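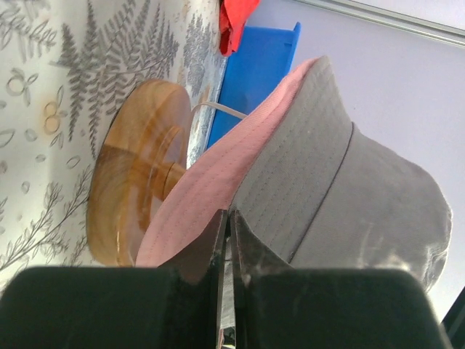 Posted in: Schools and Clubs / Robotics / Talk notes

Tusbridge parents' evening - speaking notes, Divya Nair

(Wait for people at the back to find chairs. Water. Breathe.)

Good evening everyone, and thank you so much for coming out on a Thursday, which I know is swimming night for half of you. I'm Divya, I look after the senior robotics club, and I've been asked to talk for 22 minutes. Those of you who've met me at pickup will know how optimistic that is.

I'd like to tell you what your kids have been up to since September. There are 21 of them in the club this year, and they've split themselves into 4 crews. The crew I'll mostly talk about tonight is the one called Suvarna, and they chose hats.

I say chose, because I had rather hoped for blocks. Blocks are lovely. A block is the same shape when you let go of it as it was when you picked it up, and you can do the maths on the whiteboard and go home at a sensible hour. But Satish Fernandes had his heart set on clothing, and he made such a good case to the rest of them that by the end of lunch it was settled. Bucket hats, and a round wooden stand with a little post in the middle.

(Slow down here. Grandparents present.)

The task sounds simple when you say it out loud. Take hold of a hat, lift it, put it where it's meant to go. You and I do it without looking. For the arm, though, a hat is a very slippery sort of idea. The brim is stiffer because of all that stitching running round it, and the crown is soft and wants to fold over. If you close the fingers on the crown you get a handful of creases. If you close them on the brim you've got something firmer to hold, but then the rest of the hat swings about underneath and the brim ends up covering the very post you're aiming for.

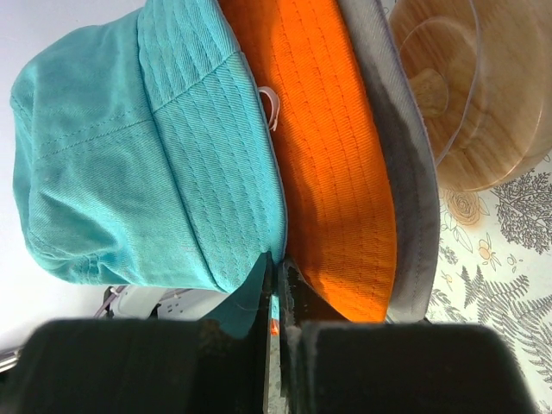
Then there is the matter of more than one hat. Once they're nested or lying up against each other, the fingers are quite happy to take two, and the arm has no opinion on whether that's what you wanted. The crew argued about this for a good long while. Senthil Venkataraman, our mentor, let them argue, and I think that was wise of him - I'd have jumped in after five minutes.

What they settled on was keeping a proper log. Every attempt gets a line: which hat, where the fingers closed, what went wrong. They're up to 366 lines now and I would encourage you to have a read on your way out, because the comments column is a treat. "Got the tablecloth" appears more often than you'd think.

(Pause. Let them laugh if they're going to.)

A word on the tablecloth. It's the white one with the ferns, and yes, we have a perfectly good plain one. The crew wanted the patterned one on purpose, so the software would have to learn the difference between a hat and a busy background. I was very proud of that decision and I still am.

Some thanks. Gertraud Wallner has taught the group more about seams and topstitching than I knew there was to know, and she's the reason they can now talk about the grain of a fabric with a straight face. Damir Hoxha has kept the soldering bench in order, and has been terribly patient about the colour of the labels.

Next term the crew would like to try folding. I've asked them to write me one page on it first. If your child is suddenly very interested in helping with the washing at home, please let them, and please don't correct the technique.

Questions now, and then the kids will show you round the tables.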